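PKG 231 Packaging Materials and Labelling
Week 5 handout: Barrier properties of unit-dose packs
Prepared by Zyanya Rosales. Revised October 7, 2019.

Read this before the tutorial. Bring a calculator and the permeability tables from the March intake reader (the newer edition has the same values with different page numbers).

1. Terms

Water vapour transmission rate (WVTR) is the mass of water vapour passing through a unit area of film in a unit of time, at a stated temperature and humidity. A WVTR quoted without its test conditions has no use in design work. Permeability is a property of the material. WVTR belongs to a particular film at a particular thickness, and halving the thickness of a homogeneous film will, to a first approximation, double it.

Do not confuse the transmission rate of flat sheet with that of a formed pocket. Thermoforming stretches the sheet, and the stretch is uneven. The base and lower corners of a deep pocket are normally the thinnest parts, and they govern shelf life.

2. Forming films

PVC is cheap, clear and easy to form, and a poor moisture barrier. Coating it with PVdC improves the barrier in proportion to coating weight. Laminating it with PCTFE improves it further at higher cost. Cold-formed aluminium laminate gives close to a complete barrier but needs a larger pocket for the same dose, as the metal cannot be drawn to a steep wall angle. Pack area rises accordingly, and so does carton size.

Polypropylene is sometimes put forward as a replacement for PVC. It has a narrower forming window and shrinks more after forming, so flatness of the finished card should be checked.

3. Lidding foil

The usual push-through lidding is hard-temper aluminium with a print primer on the outside and a heat-seal lacquer on the inside. Hard temper is chosen so that the foil ruptures under thumb pressure. Soft temper stretches before it breaks and is used where child resistance is wanted, often with a paper or polyester layer. The lacquer must match the forming film; a lacquer made for PVC will not hold on polypropylene.
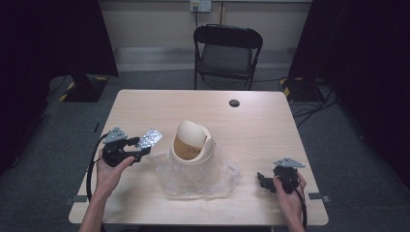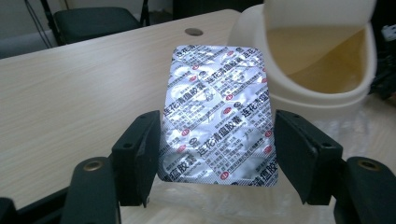 Print on lidding is either registered or random. Registered print places one complete block of text on each card or each pocket and requires the web to be tracked against a mark. Random print repeats the text continuously and lets the cut fall where it may. The silver backing with 连花清瘟胶囊 printed across it in black shows the consequence for the reader: the name appears more than once, at different angles, with smaller characters filling the gaps, and at the bottom edge part of the name is lost. Repetition is the safeguard. The repeat length should be short enough that at least one whole instance of the product name survives on every card. Batch number and expiry are applied separately, commonly by embossing the seal margin.

4. Leak paths

Moisture enters a sealed pack by three routes: through the formed pocket, through pinholes in the foil, and laterally through the seal. For foil above the thickness at which pinholes become rare, the second route may be neglected. The third depends on seal width. Design for a minimum of 3 mm between pocket and card edge – and more where a perforation crosses the seal.

5. Worked problem

The Carrasco pack is a two-pocket test card. Each pocket admits 2 mg of water in 182 days at the storage condition. The fill in each pocket tolerates a gain of 5 mg.

Assume a constant rate. Time to limit = 182 × 5 / 2 = 455 days. The number of pockets does not enter, as both the rate and the limit are stated per pocket.

Now state why the constant-rate assumption is conservative. (Consider what happens to the humidity inside the pocket as the fill takes up water.)

6. Exercises

a) Repeat the calculation for the Jernus card, where the ingress is 3 mg in 182 days and all else is unchanged.
b) A supplier proposes replacing hard-temper lidding with soft temper of equal thickness. List the tests you would request.
c) Sketch a registered layout and a random layout for the same card, and mark the seal margin on each.

Submit answers to Leopoldo Cárdenas at the lab office, on paper, with units shown at every step.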